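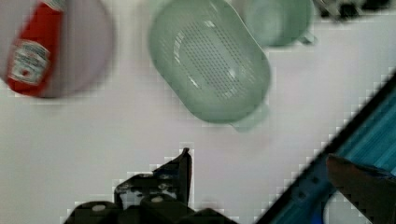

Visit report: Skurnside demonstration lab, 17/08/2018
Written up by Bram Vandenberghe

Purpose of the visit was to see how the Ilex group records examples for its table-clearing policy, and to decide whether our own recording procedure needs changing before the next round. Jyoti Thakur and I attended. Our hosts were Hậu Đoàn, who runs the sessions, and Nghĩa Khúc, who maintains the training code.

The lab has two benches, of which one was recording. Objects are ordinary kitchen things: a plate, a ketchup bottle, a pale green colander with a short tab handle, a cup in a similar green. The table top is white and matt. Khúc would prefer a patterned surface for part of the set, as the pale plate has little contrast against it and the rim is easily lost in the wrist view.

Each episode is driven by hand by one operator. The arm starts from a fixed pose, the operator completes one instruction, and the episode is closed with a foot pedal. Target length is 22 seconds. Anything over 25 is kept but flagged, and flagged episodes are left out of the first training pass. An operator works through a block of six instructions, then the objects are moved according to a printed layout sheet. Layouts are drawn at random by a script called Zolunier. We asked for a copy and were told yes.

Wrist camera footage is compressed at the time of recording. During quick moves the picture smears and breaks into blocks, and small print on labels can't be read. Thakur raised this. Đoàn's answer was that the policy receives images at reduced size in any case, and that storing uncompressed video filled the disks within days. They have not measured the effect on success rate. I would want that measured before we copy the setting.

Failed grasps are kept if the operator recovers in the same episode. We currently delete ours. Khúc reported that a policy trained without recoveries tended to close on air and then stay there, which matches what Tùng Phan found on our Sitthichai bench in early August.

Labelling is done afterwards by a second person who does not see the original instruction. Where the two texts disagree, the episode goes back to Đoàn. The lab's rule is that objects partly outside the wrist view may still be named if the fixed camera shows them.

Points to follow up:
Obtain Zolunier and check that it runs on our layout files.
Stop deleting recovered grasps with immediate effect.
Record five matched blocks, compressed and uncompressed (Phan).
Ask Skurnside for the wording of their labelling rules.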